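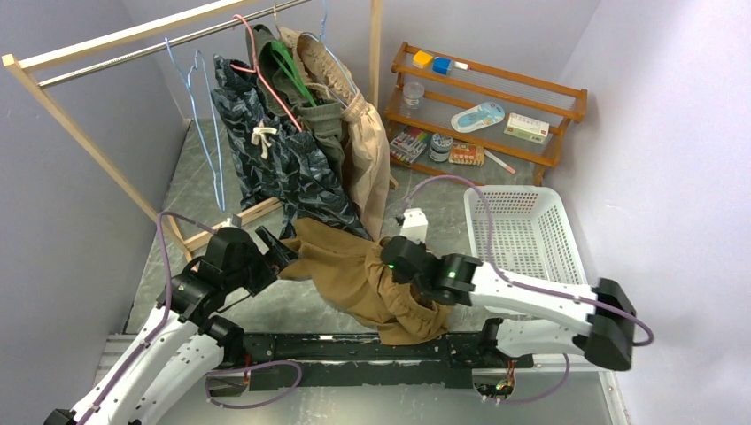 Figure 3. The two-arm bench during the garment task, with the clothes rack at the back left and the basket at the right. The left gripper is at one corner of the brown pants and the right gripper is over the waistband.

4. Build and Workspace

4.1 Shared workshop setting

The bench was built in Nindport, a shared workshop where members rent floor space by the month. We had one corner and a locker. All fabrication was done with the tools already on site: a drill press, a chop saw, a small mill and two 3D printers. Nothing was sent out for machining. This set limits on tolerances, and several choices below follow from them.

The first version, which we called Pap, used a single arm clamped to a workbench. It could drag a garment but could not open one up, and most attempts ended with the cloth in a heap near the clamp. We dropped it in July and started on the two-arm version, Ulell, which is the one used for all results in Section 5.

4.2 Mounting beam

Both arms are bolted to one black metal beam (Figure 3, bottom). The beam came from an earlier project in the workshop and already had a number of holes in it, not all of them where we wanted them. We drilled new ones for the base joints and left the old ones alone. The paint has chipped in many places from repeated clamping and from moving the bases during the first weeks. We did not repaint it.

The distance between the two base joints is 655 mm. We tried a wider spacing first. At the wider setting each arm could reach its own side of the floor well, but the grippers met badly in the middle, and the middle is where the garment usually ends up. At 655 mm the elbows come close to the side walls when the arms fold back, and the planner keeps a margin of 26 mm there. The margin was set by hand after two light contacts with the right wall and has not been changed.

4.3 Arms, grippers and cameras

The arms are of the same type, with white links and black joints. Each carries a two-finger gripper and a camera on the wrist. The grippers were printed in the workshop and have been through several revisions. Early fingers were too thick at the tip to get under a flat hem. The present ones are thinner and wear faster, and we keep spares printed.

Cabling took more time than expected. The purple camera cables run outside the links and need enough slack for the wrist to turn fully — too little and the connector works loose, too much and the loop drops onto the floor and catches on cloth. We settled on a length by trial. A cleaner routing inside the links would be better, but the links would have to be taken apart each time a cable failed. The electronics at the ends of the beam are open to the air for the same reason. We plan to cover them before the bench is moved.

4.4 Floor, walls and props

The work surface is gray with a marbled pattern, enclosed by pale walls. The walls keep garments from sliding out of reach and give the cameras a plain background. An earlier floor in solid white caused trouble with light fabrics, which the segmentation step often lost at the edges.

The props are a wooden clothes rack with a metal rod, a slatted shelf rack and a white plastic basket. The rack holds pants on hangers. The shelf holds small household items, among them a clear cup, a pack of markers and several boxes. These serve as clutter in the garment task and are handled only in the sorting task (Section 5.3). We kept the same shelf items through all runs but did not fix their positions.

Garments were chosen for variety in color and waist construction. Elastic waists turned out to be the harder case. The gathered fabric gives the gripper plenty to hold, but the outline changes with every grasp, so the waistband pose has to be estimated again after each contact.

4.5 Control and logging

Motion commands and camera streams are handled by Hikora, a small control package written by Ivar Rustad for this project. It runs on one desktop computer next to the bench. Miklós Veres did the hand-eye calibration and wrote the tools for trimming and labeling runs. In total 2,632 runs were logged on Ulell. Of these, 1,735 were kept after removing runs with dropped frames, loose connectors or an operator's hand in view.

Calibration drifted whenever someone used the chop saw on the other side of the partition. Rubber pads under the bench reduced the effect but did not remove it, and we now check calibration at the start of every session.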